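Zemell Reusable Cutlery and Wrap Kit: a review after one season

I bought the Zemell kit in November, when everyone I know seemed to be swearing off plastic at once. It comes in a cardboard sleeve printed with a whale. Inside are a fork, knife and spoon in bamboo, two waxed cloth wraps, a steel straw with its brush, and a cotton pouch to hold it all. The sleeve says the kit will replace "up to 2,000 single-use items." I have been trying to find out where that number comes from ever since.
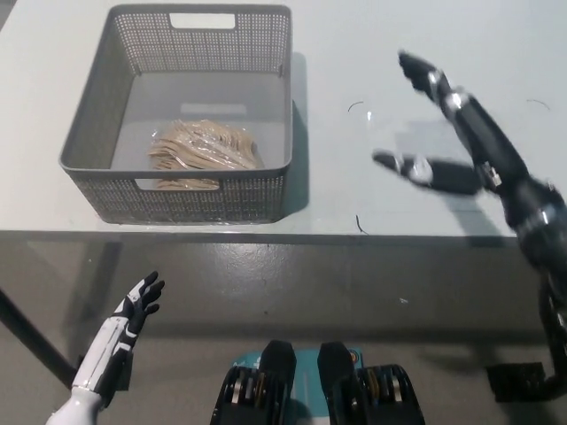
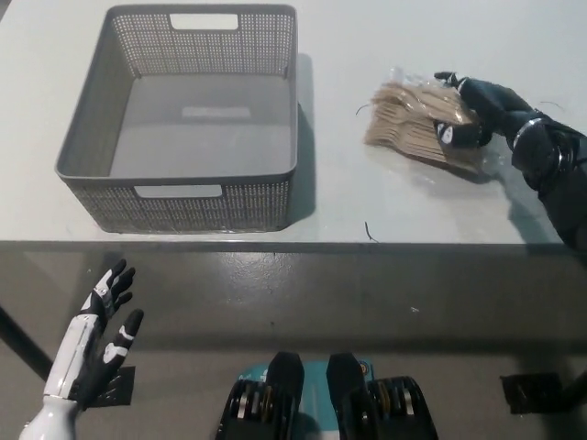 Rogelio Galang wrote in the comments under my first post on this that I was being unfair, and that nobody buys a fork for the arithmetic. He has had his kit longer than I've had mine and says he has stopped taking plastic cutlery with takeout altogether. Fine. I believe him. But he also admits he used to throw takeout cutlery in a drawer and reuse it, so I'm not sure what the whale got out of the deal.

Back to the number. I wrote to Zemell and got a friendly answer saying it was "based on typical use over the life of the product." I asked what typical use was and how long the life was. The second answer was a discount code.

So I kept a tally on the fridge. Over the winter and into spring I used the fork, or the spoon, in place of a plastic one 56 times. That's with effort. I carried the pouch everywhere, including to a wedding. I eat lunch out more than most people, and I still don't see how I get to four figures before the bamboo gives up.

And it is giving up. The fork tines have gone fuzzy and the spoon holds on to the taste of curry. The care card says to oil them now and then with food-safe oil, sold separately. The knife will cut a banana. I tried it on a baked potato and ended up using the side of the fork.

The wraps are better than I expected. Warm hands soften them enough to fold over a bowl, and they hold their shape in the refrigerator. They don't like hot water, so anything greasy is a chore to get off. I would not put raw chicken near them. One still smells of onion.

The straw I can't fault, except that I didn't want a straw.

I also had the Brirnon set on loan for a while, which is stainless steel, with a plain hinged tin and no animals on it. It rattles in a bag. The fork feels thin. But it goes through the dishwasher with everything else, and I expect it to outlast me. Brirnon makes no claim about how many items it replaces, and I liked it more for that.

What bothers me about Zemell is mostly the sleeve. A person could skip the kit, take a fork from the kitchen drawer, roll it in a dish towel and be just as far ahead. I did that for two weeks to be sure. The dish towel was easier to wash than the pouch, too.

Buy the wraps if they're ever sold alone. If you already own the kit, use it until it falls apart, and oil the fork sooner than I did. I've put mine in the glove compartment for emergencies, and the kitchen fork goes to lunch.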